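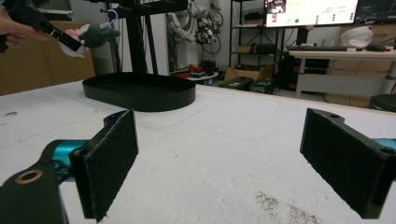

Can the club still sign players now that the season has started? Players who don't have a club can join at any time until the roster freeze, and everybody else has to wait for the winter window.

4 min read

Search the newsletter Search

Club notes: the new left side, the cup draw and a word on Friday's buses

We've had more mail about the roster than about anything else this month, which I take as a good sign, given that this time last year most of the mail was about the parking lot. So let's get into it, because there is plenty of news at Trirdale and nearly all of it is good!

First, the signing. Eliseo Nava has put his name to a deal through the end of the season and trained with the full squad for the first time on Tuesday morning. Longtime readers will remember him from the cup game two seasons ago, when he was playing for Drirkow and spent the whole second half running at our right back until the poor guy had to be taken off. He was let go in the summer when Drirkow cut their squad, kept himself fit with a local college team, and was training alone when our head coach, Agnese Jaunzems, called him. He's a left-sided midfielder who can also play fullback, and if you watched us try to get the ball out of our own half in August you'll know why that second part matters.

I talked with him after practice and he was great company, still in his boots and eating an orange. "I like a team that wants to play forward," he told me. "Coach showed me four clips from the Ehlers game and asked what I would've done. Three times I said the same thing she was thinking. The fourth time we argued for a while." I asked who won the argument. He said they're picking it up again after the next game.

He won't go straight in. Coach Jaunzems wants him on the bench this week and maybe a half hour off it if the game allows. He hasn't played a competitive match since spring, and she's been very firm about that kind of thing ever since we lost two players to hamstrings in the same preseason week.

About that Ehlers game, for those who couldn't make the trip. We lost 2-1 and I came home happier than I've been after some wins. Ehlers went up early from a corner we should have cleared twice, and for ten minutes or so it looked like it could get ugly. Then Vinh Vi started dropping in between the center backs to collect the ball and the whole thing changed. I don't remember the last time a Trirdale team kept the ball that well on somebody else's field. The equalizer was a beauty: Vi out to the right, one touch inside, and Radu Nistor arriving late at the far post to head it down and in, right in front of our supporters. What a noise that was!

Their winner came with five minutes left from a free kick that took a bounce off our wall. You can be mad about it (I was, all the way to the bus), but Ehlers went through all of last season without dropping a point at home, and they were wasting time at the corner flag against us by the end. They wouldn't have bothered with that a year ago.

Nistor's goal, by the way, was his 40th for the club in all competitions. He didn't know until the kit manager told him on the ride home, and he asked whether the one against Nitar that was later given as an own goal could be put back on his total. It can't. I've checked, Radu. Sorry.

Now the injury list, which is shorter than it was. Quyên Hà is back in full training after her ankle and is available for the women's team from this weekend. She's missed the first three games, and the team has been playing with a makeshift back line that did a lot better than anyone had a right to expect: one win, two draws, and only two goals let in. I'd guess Hà goes straight back in on the right of the three, with the captain moving up into midfield where she's happier. The women are away this week, early kickoff, and the stream link will go out by email the night before like it always does. If you didn't get it last time, check your junk folder before you write to me - half of the people who wrote in found it there.

On the men's side, our backup goalkeeper has a broken finger and will be out for six weeks. The under-19 keeper steps up to the bench. He's seventeen, he's tall, he has a goal kick that goes into next week, and his mom has already asked me which seats have the best view of the substitutes. (Section C, row four or higher.)

The cup draw was made on Monday and we got Nitar at home. I couldn't be more pleased! They're a division above us, they travel well, and their ground is only forty minutes up the road, so expect a full visitors' section. The league gives them 500 tickets for a cup game at our place and they've already asked whether there are more. There aren't. That also means the south stand will be split for the night, with the far end going to the visitors. If your usual seat is in one of those blocks, the ticket office will move you as close to the halfway line as it can, and you don't need to do anything but pick up the new ticket from the window.

Season ticket holders have first call on cup seats through the end of September, then members, then everybody. The price is 12 dollars for adults, and kids get in free with an adult, same as the last round. Please don't leave it until the last afternoon. The line at the window before the previous cup game went all the way past the food stand, and people were buying hot dogs because they thought that's what the line was for.

Back to the league, and to Friday night. Drirkow come to us for a 7:30 kickoff, and it's the first meeting since they changed their coach. They've gone to a back five and they've stopped giving up goals, though they haven't been scoring many either. I think the game will be won out wide. If Vi can get the ball early to our fullbacks there should be space behind theirs, and with Nava possibly coming on late against his old club, there's a bit of spice to it too. He says he won't celebrate if he scores. We'll see about that.

Coach Jaunzems has a decision to make up front. Nistor has started every game and looked tired in the last 20 minutes at Ehlers, and with the cup tie coming up she may want to give him a night on the bench. I wouldn't, personally. He's scored in each of his last three home games and I'd run him until he falls over, but that's why she's the coach and I write the newsletter.

A few small things to finish. The shuttle buses from the station will leave from the north exit on Friday and not the main one, on account of the roadwork. First bus is at 6:00, the last one before kickoff is at 7:10, and they'll run back for an hour after the final whistle. The gates open at 6:15. The new away shirts are in the club shop in every size but youth medium, which sold out in one afternoon and is on order.

And thank you to everyone who sent in a name for the supporters' song competition. There were some wonderful ones and several I can't print. The shortlist will be up on the board behind the main stand at halftime, so bring a pen and vote for the one you'd be willing to sing in the rain.

See you Friday. Wear the green!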